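Pre-session safety check, handheld gripper recording, living room set
Site: Starska flat
Filled in by: Jabari Biwott
Date: 2020-02-01

1. Floor clear where the collector stands
Mostly OK. I moved my own bag, which was the worst offender! Anything left by the walls can stay there as long as you can take a full step back from the sofa without looking.

2. Cables
Needs watching. The gripper lead wants to hang down next to your arm, and if you turn the same way every time it winds round you (ask me how I know). Unwind between takes, please.

3. Gripper jaws
OK. Opened and closed both by hand, no cracks, nothing sticking. Keep your fingers out of the jaws when passing them over – Yesenia got a proper pinch in June.

4. Marker cubes
OK after a tweak. The left one had a bit of wobble so I nipped up the screw. If a cube shifts mid-take the tracking goes off and the whole example is useless for training, so stop and bin it. Take 2097 went that way.

5. Things to be handled
OK. Cushions, the red book and the little cream box, all soft or light, nothing with a sharp corner worth worrying about. Start with them spread over the sofa and mix up the layout each time, or the model just learns one tidy pattern.
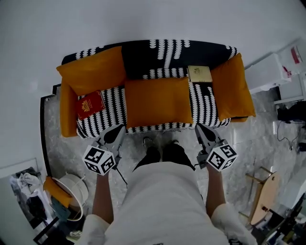

6. Shoes and clothing
OK. Closed shoes on, no dangly sleeves or lanyards. Short sleeves are lovely for this job.

7. Breaks
Not OK last week, I'm afraid. We ran three blocks back to back and my wrists were moaning by teatime. Two blocks, then put the grippers down and have a brew.

8. Still to do
Yesenia Chávez to order a cable clip for the belt. I'll recheck the left cube screw before the next block.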